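Duritz spent most of last year getting smaller. The maker of kitchen appliances and small motors ended December with 500 people on its payroll, down from 619 twelve months earlier. The loss of 119 jobs is the largest in a single year since the company moved its head office to Corureo.

Most of the cuts came at the Kastach plant, where Duritz stopped making fan motors in January. The line had run below capacity for three years, and its biggest customer had already switched to a cheaper supplier. Workers there were offered a transfer or a payout. Few took the transfer - the nearest other Duritz site is a two-hour drive.

Géza Bognár worked on the line for 22 years and now repairs pumps at a shop in town.

"We knew by the summer," he says. "They stopped replacing people who retired. Then they stopped fixing the second press."

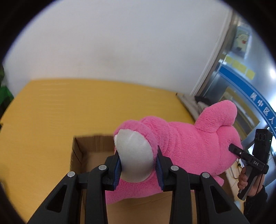

A pink plush toy held by a gripper over an open cardboard box.

The company has not stopped hiring altogether. It is adding engineers and software staff in Corureo, where pay is higher and the work is harder to send elsewhere. Total wage costs fell much less than the headcount did.

Dudás, its main rival, went the other way. It bought a parts supplier in the spring and now employs 600, of whom 268 work in assembly. Managers there say they would rather own their parts supply than wait on it, though the purchase left the firm with more debt than it has ever carried.

Duritz says it plans no further closings this year. The Kastach building is up for sale, and the town has asked for the parking lot to be sold separately.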